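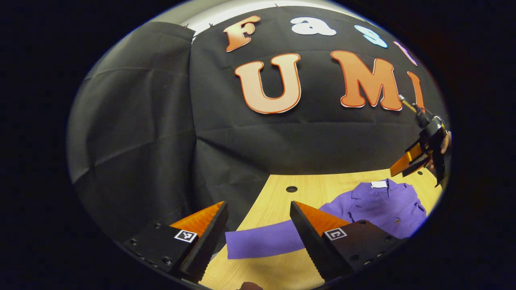 2 min read

Shirt Table, Pesley Workroom

The folding and mending room at Pesley opened in April in the back half of the old Mostyn building. It takes in donated clothes, sorts them, repairs what can be repaired and sends them out again through the Clarivberg shop. In the first season 549 garments came through, and 136 of them were shirts.

Purple button-up, laid flat with the collar toward the back of the table. Small white label near the collar, a round button on the placket.

The tabletop is pale wood with a fine grain. It has a round hole near the middle and a smaller one further back. Emlyn Vaughan bought it from an office clearance in Nastmont and has been meaning to plug the holes.

Shirts are checked on the table before they are folded. Buttons first, then the collar, then cuffs and underarms. Anything missing a button goes in the mending tray with a paper tag.

Sleeves are smoothed out straight before they are turned in. Malte Wiegand folds them down the back, one over the other, and brings the hem up in two turns.

Folded shirts go to the shop in bundles by size. The last bundle of the season had 29 in it.

The workroom is open mornings from 9:30. Clean clothes can be left at the side door.

Filed under: Workroom, Clothing, Pesley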